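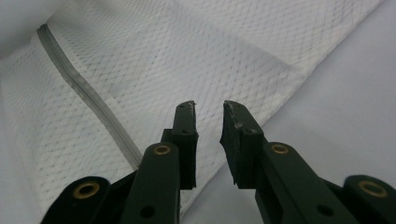

3. What went wrong with the mesh task

Our group was assigned soft items for the Tretthorpe project. The job was to fold a white mesh cloth on a table using a pair of hand-held grippers, and to record each fold so the data could later be used to train an arm. We planned on 28 recordings per session. In the second session we kept 20.

The fault showed up as a slow slip. The fingers would close on one layer of mesh, lift it, and then lose it partway through the fold. At first we blamed the operator and changed the grip angle. That made no difference. We then went through the log and found that the reported finger opening drifted during a session. By the last hour it read closed when there was still a gap wide enough for thin fabric to slide out.

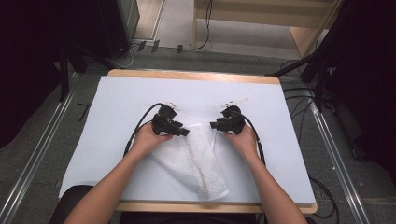 Conall Ní Mhurchú asked at the Monday review whether we had checked the cable strain before touching the software, as a loose connector would give the same reading. We had not. We swapped the cables between the left and right grippers and ran the fold again. The drift stayed with the left gripper, so the cable was ruled out.

We opened the left unit next. A set screw on the Vulex encoder mount had backed out, and the mount could turn slightly on its shaft. According to our log the gripper had gone through around 2,000 open and close cycles with no inspection. We tightened the screw, added thread locker and zeroed both sides.

3.1 Data affected

We marked 73 recordings as suspect and left them out of the training set. The Menetti script had passed all of them, as it only checks for missing values. Tsai wrote a second check that compares the closed reading at the start and end of each recording.

3.2 Still open

The right gripper has the same mount and has not been opened. The new check has only been run on mesh.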